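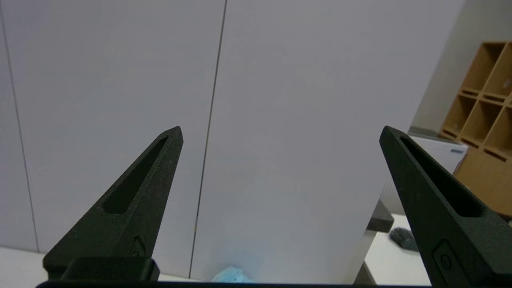 2. Gripper fault on the Vevis arm

I took the notes for this bit, so blame me if I've missed anything. Recep Kaplan told us the fingers stopped closing partway through the October run and just stayed wide open, with no error on the screen! He restarted it twice, waited over 10 minutes each time and got nothing. We all had a good moan about the missing error, which bothers me more than the fault does (what if it sticks shut on someone's hand?). Iltero think it's the firmware, Recep reckons a cable, and I'm with Recep.

Agreed: arm stays off until the cable has been swapped. Recep to ring Iltero about the missing warning. I'll write up the fault log and send it to Nasrallah.

3. Skellasano order

Held over, we ran out of time.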